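Household and Workshop Forum > Gadgets and Machines > Can anything really do the chores yet?

Started by brambleknit, 44 replies, page 1

brambleknit
Posts: 2556
Hello all, and apologies in advance because I do go on a bit. My daughter and I have been having a friendly row since April over whether we will see a machine that does ordinary chores in my lifetime (I'm 71 and in good nick, thank you). She says any year now. I say I have been promised this since I was a girl reading comics under the eiderdown, and the nearest I've got is a dishwasher that I have to rinse things for.

What I'd like to know is where things stand for the dull little jobs. Emptying the kitchen caddy, say, or putting a lid back on, or finding the other sock. I'm not bothered about backflips. We have a few people on here who work with this sort of thing, so please be kind and use small words!

ollie_tenon
Posts: 400
Lovely question. I run a small joinery shop and we looked into an arm for feeding the sander, from a firm called Brullerlow. Very nice people, came out and had tea. It would have been fine so long as every board was the same size and arrived in the same place facing the same way. Mine don't. I've got oak offcuts going one way and a wonky door somebody wants rescued going the other. In the end I bought a better roller table and kept my lad on, and I don't regret it for a minute.

So my answer is yes for the shop floor if your shop floor is boring, and no for mine.

nadiia_p
Posts: 200
Hi brambleknit, Nadiia Pavliuk, I do tabletop handling work on a project we call Kastance, so I'll try to give you a fair picture and not a brochure.

A lot of what we do would look very silly to a visitor. Bins and lids take up a great deal of our time. A lid is a wonderful problem, because it's thin, it moves on a hinge, and you have to touch it in the right spot and then get your fingers out of the way before it swings. You do this forty times a day with your mind on something else. For a hand with motors in it, every bit of that is a decision somebody had to think about, or a thing it had to learn by being shown over and over. 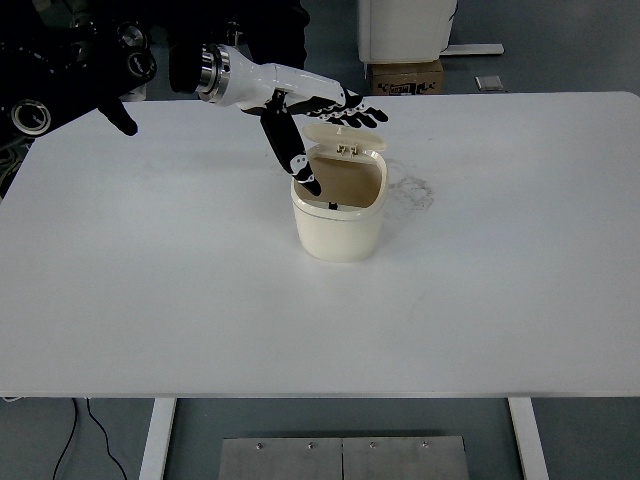

Lid open, thumb just inside.

The hand itself has come on enormously, I do want to say that. When I started we had two flat jaws and a lot of hope. With proper fingers you can hook, pinch, press and steady, and some days I catch myself forgetting that it isn't a person reaching across. Then it misses the edge by the width of a pencil and carries on as if it had hold of something, and I remember again.

I'd say single small jobs on a clear table are getting respectable. A whole kitchen with a cat in it is a different conversation.

brambleknit
Posts: 2556
Nadiia, what a generous reply, thank you. I've read it out to my daughter, who is crowing about "enormously" and has gone deaf to the rest. May I ask why it is always a clear table? My table has never been clear in its life. There's post on it, and seed packets, and at the moment half a jigsaw of Whitby.

grumpy_fitter
Posts: 400
Because it's easy, that's why. I don't mean to be rude to Nadiia, but I spent thirty years on maintenance and I've heard "getting respectable" about every machine I ever had to mend on a night shift. One container on a big white table is about as kind as you can make it. Show me one under a sink with the bottle of bleach in front and the bag stuck to the side, and I'll buy the first round.

And who mends it when it goes wrong? Brambleknit's daughter? A man with a van, at whatever he fancies charging? My mother has a home help called in four mornings a week, and she does the bins, notices if Mum hasn't eaten, and tells her she likes her cardigan. What's the machine going to say about the cardigan?

julian.olmedo
Posts: 200
Grumpy, I'll take some of that and give some back, if I may. Julián here, I teach on the evening automation course and I've been round this argument with every group I've had.

You start with the clear table so you know what you are looking at. If I put a novice on a lathe I don't hand him a customer's crankshaft. Once a thing goes right on a bare surface, you move it a bit, turn it round, put something next to it, change the lamp. It's slow and you'd be bored stiff, but it's how you find out whether it has learned about lids or has only learned about that one lid.

What people get wrong, in my view, is which parts are hard. Lifting is easy. Going to a place is easy. The bother is in the last inch, where you're touching something and it's touching you back.

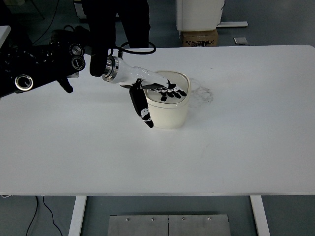

And it's that last inch where we have our own advantage without noticing it, because your fingertips tell you the thing has started to slide long before your eyes do. Press too little and a lid stays where it was. Press too much and you've shoved the whole lot across the worktop. I had a student try it wearing two pairs of gardening gloves and she was quite cross by the end of the evening, and she's a pastry cook with marvellous hands.

So I disagree with Nadiia a little too, from the other direction. I think the clear table jobs are further off being dependable than she does. Doing it well on a good afternoon is a long way from doing it while you're out at the shops.

nadiia_p
Posts: 200
That's fair, Julián, and I'd only quibble over the word dependable. My own kettle isn't dependable. If a machine managed the caddy most mornings and stopped politely when it was stuck, I think plenty of people would be glad of it, particularly anyone with sore hands. My aunt can't open her flour tin any more and she would forgive a great deal.

Grumpy, no offence taken at all. You're right about the repairs and I don't have an answer. I'd want it sorted before one went anywhere near your mum.

grumpy_fitter
Posts: 400
Well, that's decent of you. The flour tin I will give you. My own thumbs are going and I've started doing jars with a rubber glove and bad language.

ollie_tenon
Posts: 400
There's a Mavromatis jar opener my wife swears by, bolts under the cupboard, no motor in it. Not quite the future but it's been up for years and never needed a man with a van.

brambleknit
Posts: 2556
Ollie, that is going on my birthday list! My daughter wants it recorded that she still thinks she's winning. I've told her she can think so once something other than me has emptied the caddy, and that meanwhile it's her turn. Does anyone know if the opener copes with the big pickle jars? The ones with the wide lids, I mean, I've never got on with those.

ollie_tenon
Posts: 400
It does ours, though you have to hold the jar with both hands and lean in. I'll measure the widest part tonight when I've swept up and put it on here for you.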